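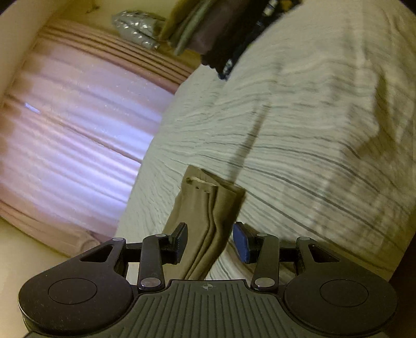

Folding trousers to a fixed width

The spare room has one chest of drawers, bought secondhand from a shop in Trultside, and the usable inside depth of the top drawer is 11 inches. Every folding method I tried before February ignored that number. The trousers came out at whatever size the fold gave, and the drawer closed or it didn't.

I now fold on the bed. A made bed is softer than a table, so creases set less sharply, but it is the only flat surface in the house long enough for a full leg. A striped bedspread helps a little with alignment. Pick one stripe and keep the outer seam parallel to it.

Procedure for khakis and other flat-front cotton trousers:

Empty the pockets and push the linings flat. Close the button and zip. Lay one leg over the other with the inseams together, and pull the seat out to a point. Fold the point back in so the long edge is straight from waistband to hem. Smooth once from the waist down. Smoothing upward moves the slack into the seat, where it stays.

Bring the hem up to about an inch short of the waistband, then fold in thirds. The waistband should finish on the outside. Belt loops leave marks in the layer underneath if they are buried in the middle, and cotton twill holds those marks for a day or two after the trousers come out.

Wrinkles: I don't iron before folding. Light ones are still there when the pair comes out of the drawer, and they mostly drop out with wear. Pairs that are 100 percent cotton hold them longer than the ones with some stretch.

Ostap Prokopenko wrote in after the shirt post to recommend rolling. I tested it with the same trousers. Rolled pairs fit the depth but not the height, and the top row caught on the drawer frame (the rail is low on this one). Rolling is fine for a suitcase. Hangers are the other option – the closet in that room is full of winter coats until spring, so I haven't pursued it.

Filed upright, waistband up, the drawer takes 20 pairs with no compression. I own fewer than that. The remaining space has gone to a Grolham divider and the shorts, which use the same fold minus the final third.

Linen does not work with any of this. The layers slide and the stack leans after the first pair is removed. I have two linen pairs and they are on the shelf, folded once.

Next is the sock drawer, which has a different rail.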